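Tokberg: registro de nombres populares de utensilios domésticos

LÉEME, versión 2

Tokberg es una lista de palabras. Reúne 3,637 formas de llamar a las cosas de la casa, recogidas en 234 localidades, y existe porque ningún diccionario se ponía de acuerdo con mi familia. Quien busque rigor académico encontrará bastante; quien busque unanimidad, que pruebe con otro idioma.

Qué contiene

Un archivo de texto separado por tabuladores, una entrada por línea. Los campos son: forma, objeto, localidad, género gramatical, nota. El género es el campo más discutido de todos. Hay hablantes dispuestos a romper una amistad por «el sartén».

La primera entrega, Gebretsadik, tenía 3,000 formas y una columna de etimologías que hemos retirado con discreción. Casi todas venían de un tío de alguien.

El objeto que más trabajo ha dado es el recogedor, que también es pala, cogedor, badil, librador y, en ciertas casas, «eso». La mesa, en cambio, se llama mesa en todas partes y ocupa una sola línea del archivo. 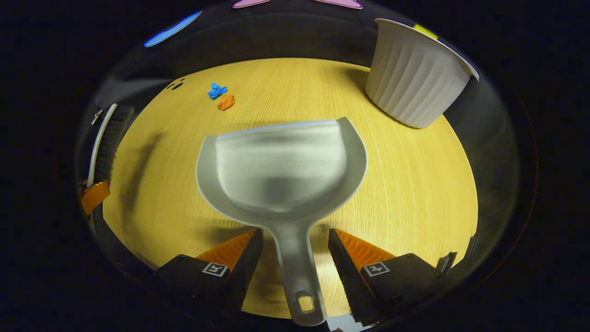
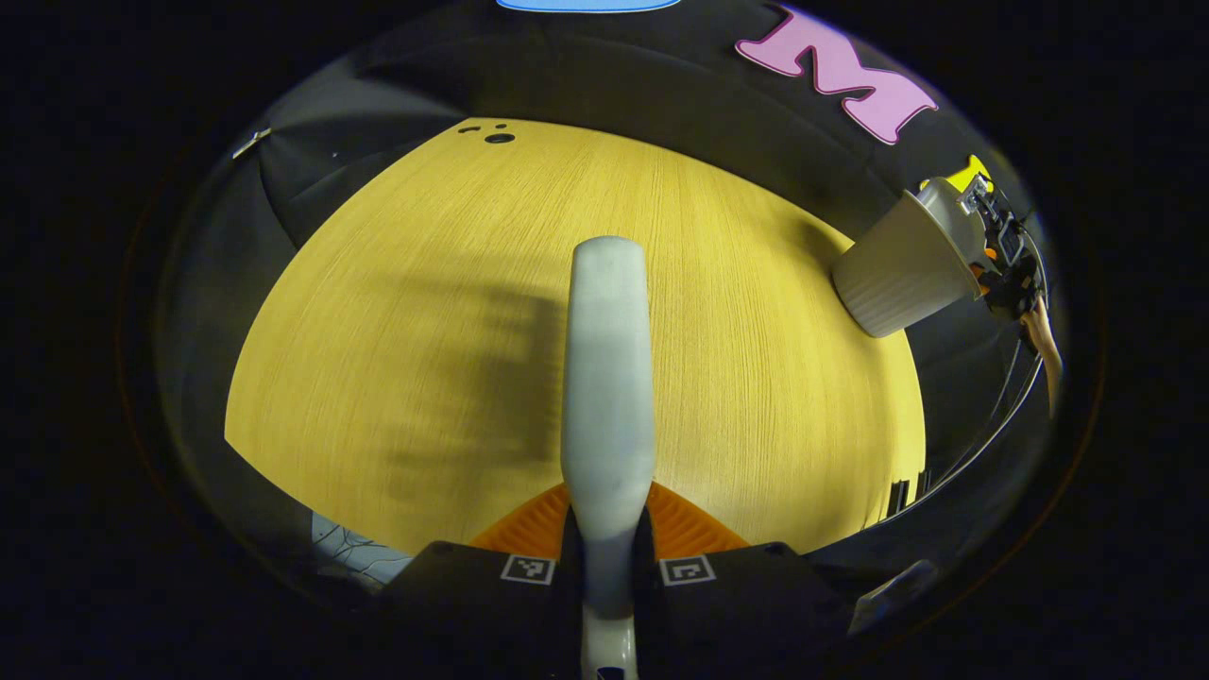
Jesa, 26 de marzo de 2023

Cambios respecto a Gebretsadik

— Se unifican las tildes. Las que faltaban estaban, por algún motivo, en otro campo.
— «Trapo» y «bayeta» dejan de ser sinónimos. Llegaron quejas por escrito.
— «Chisme», «trasto» y «cacharro» pasan a un archivo aparte, comodines.txt, porque servían para cualquier objeto y estropeaban todas las búsquedas.
— Se elimina el campo «frecuencia», que medía sobre todo la insistencia del informante.

Cómo se usa

Abra el archivo con cualquier programa que respete UTF-8. Si la eñe aparece convertida en dos símbolos raros, el programa no la respeta. El guion Drironitz, incluido en la misma carpeta, ordena por objeto o por localidad; por las dos cosas a la vez todavía no, y conviene no pedírselo con archivos sin guardar.

Limitaciones

Las localidades costeras están mejor cubiertas que las de interior. Los informantes tienden a declarar la palabra de su abuela y a usar otra en la cocina. Cuando ambas constan, se guardan ambas, con la nota «doméstica» o «de visitas».

Licencia y correcciones

Uso libre citando el registro. Las correcciones se envían con forma, objeto y localidad. Los mensajes que digan solo «eso no se dice así» se archivan en agosto, todos juntos.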